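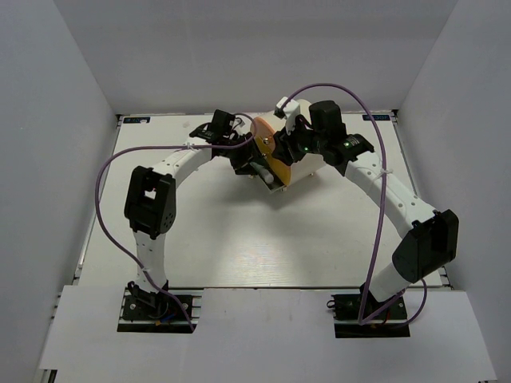
What went wrong with the Bokance demonstration cell?

A gripper kept squeezing after its software had logged the grip as released, and the people in charge of the cell trusted the log for far too long.

I first heard the fault described as a "confidence event." That was the phrase in the note Gratau sent to its customers, and it took me three readings to find the word "force" anywhere in it. Gratau sells Bokance, a control package for two-armed tabletop robots. The pitch is that a pair of arms can learn fiddly household jobs, such as opening a small drawer or handling what is kept inside it, by repeating them until the success rate looks good on a chart.

The chart did look good. Over 258 runs at the Delley test lab, the software marked 80 percent as clean. Then Rhonda Lemieux, a technician who had been asked to replace a worn finger pad, went through the motor current records and saw that the right arm was still pulling hard in runs where the screen said it had let go.

"I thought I had the wrong file," Lemieux told me. "Then I opened the next one, and it was the same."

She found 62 bad runs. Every one of them had been scored as a success, because the scoring looked only at where the drawer ended up. A drawer that slides out under a stalled motor counts the same as one that slides out gently.

Gratau's position is that no person was ever at risk. Maybe so. These are small arms working behind low walls, and the worst injury in the Delley records is a pinched thumb. But the same package is being offered for use on bigger machines, and I asked twice whether the release check works any differently there. I got a link to a brochure.

Mojtaba Talebi, who reviews machine safety for the insurer Tennant, was less polite about it. His complaint is that the release signal came from the command sent to the gripper, with no reading taken from the gripper itself. "They asked the software whether the software had done its job," he said. He wants a separate current limit that cuts power no matter what the task program believes. Industrial shops have had that sort of thing for decades, and it costs very little next to the arms.

Gratau shipped a patch on Nov 12, 2022. It compares motor current with the commanded state and pauses the arm if the two disagree. The company says the patch has been through more than 1,000 cycles without a stall. It hasn't said which objects were used, or whether anything was in the drawer, and a drawer is the easy case. Loose items are harder. A slim handle or a smooth tube can roll, and the arm may close on something it didn't plan for.
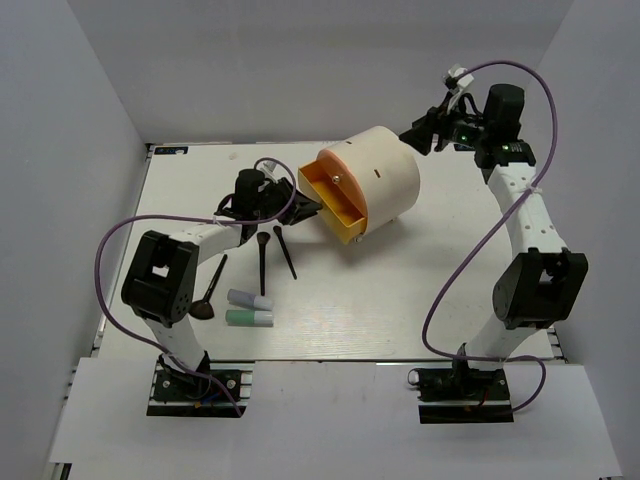 What Delley does now

The lab has stopped using the success score by itself. Each run is kept with its current trace, and a person signs off on the two together before the number goes anywhere. Lemieux says it has slowed her down and she doesn't mind. Talebi still wants the hard power limit, and Tennant won't write cover for the package until he gets it. Gratau told me the request is under review, and would not give me a date.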